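My job this month is teaching a robot to deal with boxes. I sit at a desk, do the thing with my own two hands, and a model somewhere is supposed to come away wiser. Shazia Marwat, who runs our side of it, calls these demonstrations. My mother calls them boxes.

The Pokano project wants 3000 of them. I'm doing 165 before December.
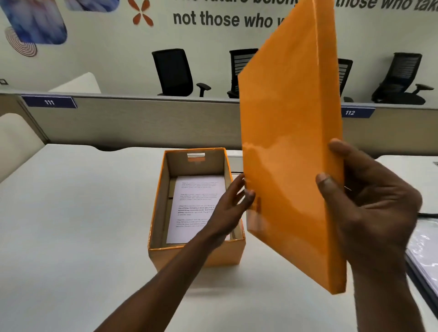 The lids are the hard part. Pull one straight up and the whole box comes along for the ride, so you have to work it free at the corners, slowly, with fingers where a future gripper might plausibly put its own. I had no opinions about lids before this. Now I have several, and I've shared them all with Nighat Mohmand, who does the remote control sessions and has troubles of her own. Driving an arm with a joystick, she needs 17 tries for what I do before my coffee — though hers come with real joint angles, and mine come with a lot of thumb.
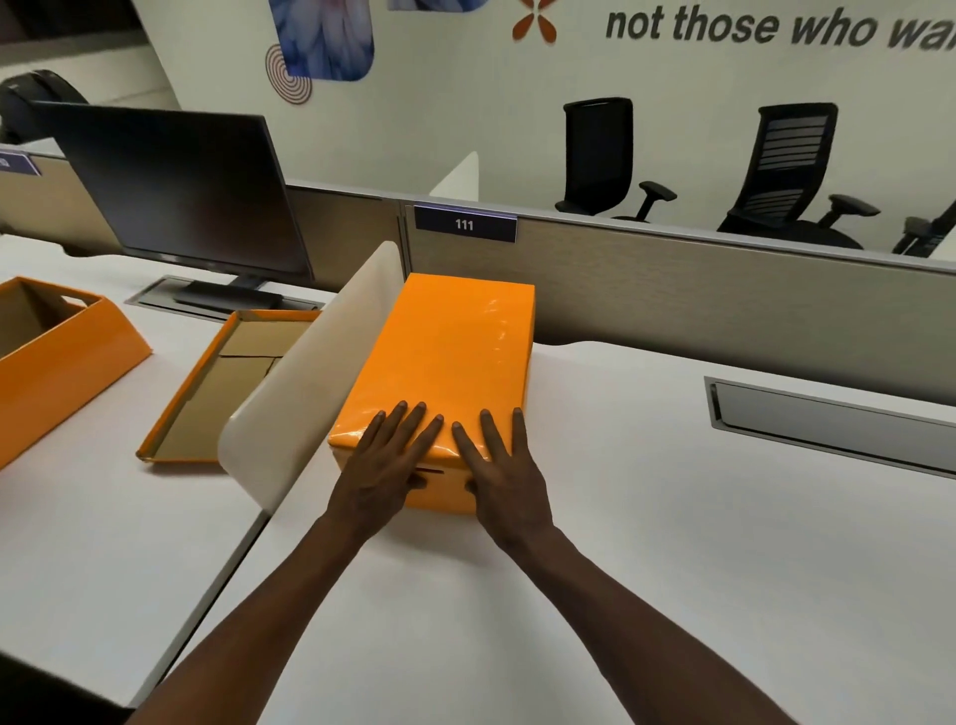 Shazia's rule is to keep the hands flat and pause at the end, so the software knows you meant to stop. I've started doing it at home. I closed the freezer last night and stood there with both palms on the door for five seconds while my dinner got cold.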